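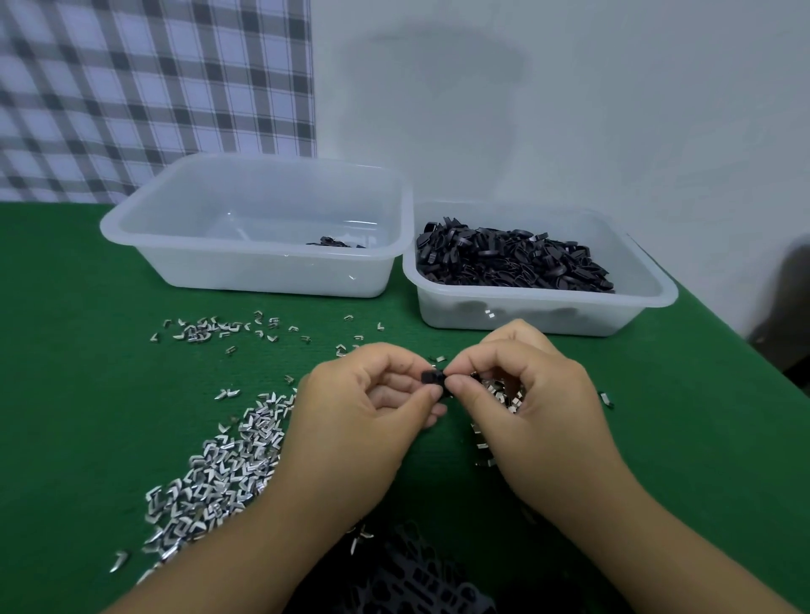
Fitting clips by hand at the bench.

Clearing a clip jam on the Tidov feeder

If the Tidov stops with fault 17, a metal clip is stuck at the pick point. Don't reach in while the arm is paused. In February the arm restarted from a pause while Josphat Athumani had his fingers near the gripper. He wasn't hurt, but the steps changed after that.

1. Press the emergency stop and lock out the power.
2. Shut the air valve and wait for the gauge to read zero.
3. Lift the track cover and pull the clip out with pliers.

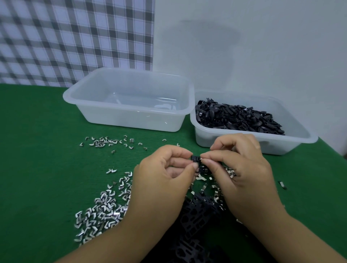

Bent clips go in the scrap bin, never back in the bowl. Close the cover, remove your lock, and run 12 cycles at slow speed. If fault 17 comes back, leave the machine locked out and call Anikó Hajdu. Parts can be clipped by hand until she clears it.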